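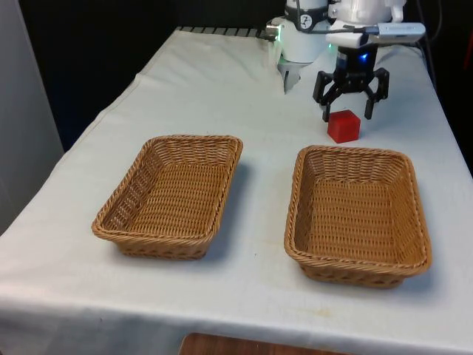
Startseite > Wohnen & Ordnung > Körbe > Skovik Brotkorb flach, 2er-Set

Zuletzt aktualisiert: Dezember

Skovik Körbe, rechteckig, geflochten – nach einem knappen Jahr Benutzung

Kurz vorweg, muss gleich los: gute Körbe. Nicht perfekt. Wer nur das Fazit will, ganz nach unten scrollen.

Gekauft hab ich das 2er-Set im Laden in Darnville, weil die alten Plastikschalen endlich weg sollten. Eigentlich für Brot. Inzwischen liegt da alles mögliche drin, dazu gleich.

Form: rechteckig, flach, Wände leicht schräg nach außen. Rand geflochten und deutlich dicker als der Rest, bei einem meiner Körbe auch einen Tick dunkler als die Wände. Farbe ein helles Braun, Richtung Tan. Auf weißer Tischdecke sieht das richtig gut aus, auf unserem Holztisch in der Küche eher so mittel, da verschwinden sie fast. Geschmackssache.

Flechtung ist eng. Das war mir wichtig, weil beim Vorgänger (anderer Hersteller, Name vergessen) ständig Krümel durchgefallen sind. Hier fast nichts. Mohn geht durch, klar. Sesam auch manchmal. Ich leg beim Frühstück trotzdem ein Tuch rein, dann muss man den Korb hinterher nur kurz ausschütteln.

Stabilität: Der Rand hält. Ich heb die Körbe immer am Rand hoch, auch voll, und da hat sich bis jetzt nichts gelöst. Mackenzie Hiebert aus dem Büro hat dasselbe Set und bei ihr ist an einer Ecke ein Strang rausgekommen, nach ein paar Wochen schon. Hat sie mit etwas Holzleim wieder festgemacht. Hält seitdem. Kann also sein, dass die Qualität schwankt, im Laden lieber mal mit dem Finger einmal rundrum fahren.

Was nicht so toll ist – der Boden. Bei einem Korb minimal gewölbt, auf glatter Platte kippelt er, wenn nur auf einer Seite was liegt. Auf der Tischdecke merkt man es nicht. Hab vier Filzpunkte druntergeklebt, seitdem Ruhe. Sollte man bei dem Preis aber nicht machen müssen.

Griffe gibt es keine. Für den Tisch egal, fürs Regal nervig. Wenn der Korb oben steht und man will ihn rausziehen, greift man halt irgendwie an den Rand. Chantal hat mir für so was die tieferen Körbe von Pilis empfohlen, die haben seitlich Schlaufen. Hab ich mir angeschaut, für Handtücher bestimmt besser, für Brot viel zu hoch. Man kommt ja kaum an die untersten Brötchen.

Reinigung: nicht in die Spülmaschine, bitte. Ich mach es mit einer weichen Bürste und lauwarmem Wasser, wenig Spülmittel, dann umgedreht auf ein Handtuch, über Nacht. Einmal nicht richtig trocknen lassen und gleich in den Schrank gestellt, hat danach tagelang muffig gerochen. Ging wieder weg. Fettflecken von Croissants gehen dagegen nicht mehr ganz raus, da hilft nur das Tuch.

Wofür ich sie inzwischen benutze:
Einer steht fest auf dem Esstisch, Brot morgens, abends Obst. Der andere wandert. Mal Post und Schlüssel im Flur, mal die Bauklötze vom Kleinen, wenn Besuch kommt und schnell Platz her muss. Flach ist dafür super, man sieht sofort was drin ist und muss nicht wühlen. Bei der Feier im Sommer hatten wir beide nebeneinander auf dem Buffet, einer mit Baguette und einer mit Besteck. Würde ich wieder so machen. Für einen längeren Tisch reichen 2 Stück allerdings nicht, da hätt ich gern noch ein Set gehabt.

Ein ganzes Bauernbrot passt rein, aber nur der Länge nach. Äpfel in einer Lage, mehr stapeln würd ich nicht, die rollen über die schrägen Wände raus. Weintrauben gehen, Beeren bitte in eine Schale.

Ineinander stapeln klappt so halb. Der obere steht ein gutes Stück raus, weil beide fast gleich sind. Im Schrank braucht das mehr Höhe als gedahct.

Preis: rund 40 Euro für das Set. Nicht geschenkt. Im Angebot sofort, zum vollen Preis würd ich wohl trotzdem nochmal kaufen, aber erst nach etwas Grummeln.

Fazit auf die schnelle:
Plus – enge Flechtung, stabiler Rand, sieht ordentlich aus, vielseitig
Minus – Boden kippelt bei einem, keine Griffe, Fettflecken bleiben

Vier von fünf Sternen. Die Filzpunkte gibts im Baumarkt.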